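Training a pick policy on simulated kitchen episodes: the Callach recipe

This page covers how we train the Callach policy from simulated tabletop episodes, and how to repeat the result in our November note. It assumes you have the Lokasard simulator installed and can open one of the stock kitchen layouts.

Step 1. Fix the task list

Write the instructions before you generate anything. Ours has 11, all of the form "pick up the X" or "move the X to the Y". Keep the wording short. We tried longer sentences early on and the success rate dropped on the real arm, mostly on the moves.

Step 2. Generate the episodes

Run the scripted planner on each instruction until you have 700 successful episodes in all. Throw away the failures at this stage. Between episodes, let the simulator change the following:

Object positions, anywhere within reach of the arm
Countertop, floor and board textures
Light level and direction
Camera height and tilt

Leave the arm base where it is. Moving it made training slower and gained us nothing.

A target is often partly hidden by the fingers as the hand closes in, and you want plenty of those views in the set. Don't filter them out.

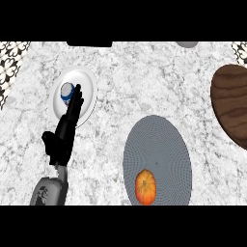
The renderer writes wide images with a black band at the top and bottom. Keep the bands when you resize. If you crop them off in training but forget to do it at test time, the policy reaches short, and it took us most of an afternoon to find out why.

Step 3. Check the labels

Play back a handful of episodes from every instruction. Look for a grasp that is marked as done before the fingers have closed. Imelda Lacson wrote the Dumlao script to catch these, and it finds most of them, but it misses small objects standing on plates. Check those by eye.

Step 4. Train

Use the default settings, with one change: set the action chunk to eight steps. Save a checkpoint after every pass through the data. The last one is not always the best, so test the final three.

Step 5. Test on the real arm

We ran each checkpoint on the Brurkulska test set, which uses objects the policy never met in simulation. With texture changes switched on, the best checkpoint finished 49 per cent of trials. With fixed textures it finished 47 per cent — too small a gap to claim much. Camera changes mattered far more, and if you are short of computing time, keep those and drop the textures.

Reset the objects by hand between trials, using the printed position sheet. Note down any trial where the arm stops early, and count it as a failure.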